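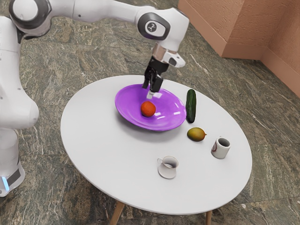

Plate-and-fruit task in the simulator, gripper over the plate.

Frequently asked questions about the Tkachenko tabletop rules
Page last updated: 27/03/2019

These are the questions we receive most often from teams who record simulated tabletop tasks for the shared Tkachenko collection. The full rules are in the rulebook. If this page and the rulebook say different things, please follow the rulebook and write to us.

Who must follow these rules?
Every team that sends episodes to the collection. You can use the Drorus simulator or your own. The rules are the same for both.

Can I put more objects on the table than the task needs?
Yes, and for most tasks you must. If the task is about the fruit in the plate, the cucumber, the mango, the mug and the teacup are called bystanders. A bystander may not be touched by any part of the arm during the episode. If one is touched, mark the episode as "contact" and send it anyway. Do not delete it.

May an object stand in a position that is not natural?
Yes. A cucumber standing upright is allowed. The rule asks only that the object is stable for 100 simulation steps before the arm starts to move. If it falls during this time, reset and start again.

How many episodes are in the collection now?
The September release had 1045 episodes. Of these, 269 were marked "contact". We keep them in a separate folder with the same file structure.

Which views do I have to send?
Two views are required for each episode: one wide view with the arm and the table, and one close view from straight above the target object. The close view must show the whole outline of the target, with some margin on all sides. Nothing may cover the target in the first close view of the episode. Later close views can be partly covered by the fingers.

My plate is glossy and there are white reflections in the close view. Is this an error?
No. Reflections and soft shadows are accepted, also when they are very near to the fruit. What we reject is a target which has almost the same color as the surface under it. A reddish-orange fruit on purple is a good choice. A green fruit on a green plate is not.
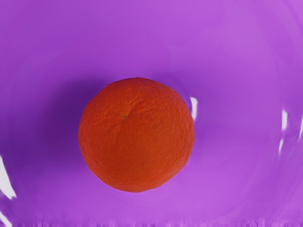 What do I write for the name of the object?
Use the name from the object list of your simulator, also when the object looks like something else on the screen. A small round orange-red fruit can be read as a tangerine or as a tomato, and in the past two reviewers gave different names to the same model. The list name decides. If your simulator has no list, use the Akelau list, version 2 or later.

How far apart should the fingers be when the arm comes down?
The fingers must be open before they go below the rim of the plate, and they must stay open until both tips are at the height of the fruit. An episode where the fingers close early and push the fruit is a "contact" episode — please see above.

When is a grasp counted as a grasp?
When both fingertips touch the target, on opposite sides, for at least three steps in a row. Closing around the fruit is enough for this label. The lift has its own label, and you should not join the two. Many teams do this wrong the first time.

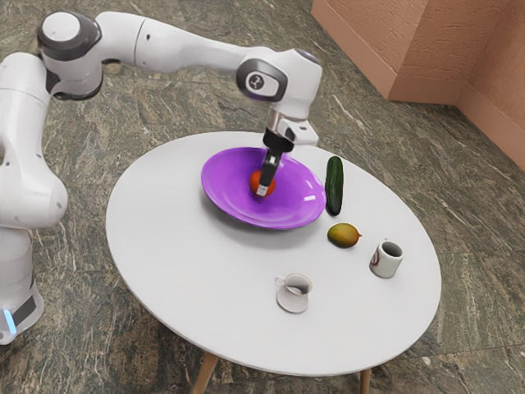 Can the arm pass above the bystanders?
It can, if the gripper is empty. With an object in the gripper the arm must go around them, or over the free part of the table.

Can I correct an episode after I sent it?
You can correct labels for two weeks. You cannot change the motion data. For a wrong motion, record a new episode with a new number and write the old number in the notes field.

Does the Fumell checker replace the human review?
No. The checker looks for missing files, wrong units and jumps in the joint values. It rejected 428 episodes last year before a reviewer opened them — this saves us time, but it does not understand the task.

My simulator shows a warning about joint limits. Can I ignore it?
Please do not. Lower the speed or move the table, then record again.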